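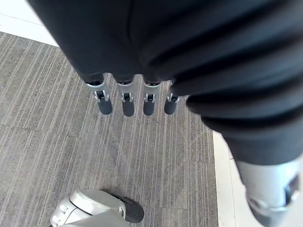

Abilio Rivas wrote back after the last report to ask why the hand planner still needs a person to press go before every grasp, and whether that was ever going to change. Fair question, Abilio! I'll start there, and the rest of the May update can follow along behind.

The short answer is that it's changing now. Up to April the planner (we call it Wundomari, long story) would work out a finger path and then wait for one of us to look it over. The check was there for the thumb. Our old collision model treated the sleeve on the arm as a hard shell, so any path that brought the fingers near the cuff got thrown out, and quite a few bad ones near the thumb got let through. I've rewritten that part. The fabric is now a soft zone with a cost on it, the thumb has its own proper shape, and the planner can slow down near cloth instead of giving up altogether.

Esteban moved the control loop over to the new driver at the same time, which was brave of him. It runs at 120 hertz and the fingers are a lot less jittery when they're just holding a pose over the floor. We did lose most of a week to a sign error in one of the joint offsets. That was mine, sorry.

Perception is the slow bit. The wrist camera sees plenty of striped carpet, and the stripes confuse the depth estimate, especially along the tile seams. I labelled 1980 images by hand (my wrists have opinions about this) and retrained the segmentation so it stops calling the dark fingertips part of the sleeve. It's much better on fingers. It's still poor on the edges of the fabric when the folds bunch up, and I'd like another month before I promise you anything there.

On tooling, we've dropped the old log viewer and gone with Alska, which plays back the camera and the joint angles side by side. I didn't realise how much time I was wasting lining those up by eye. The Giltex export still falls over on long recordings, so for now we split them into 5 minute chunks and grumble.

Money is on track. The only thing over budget is storage, and I've put the invoice in the shared folder with the others.

Next up is taking the go button away for the simple grasps, leaving it on for anything near the cuff, and getting the nightly tests to run without me logging in from the kitchen at 5 in the morning. If you want to come by and watch, Abilio, any afternoon suits us.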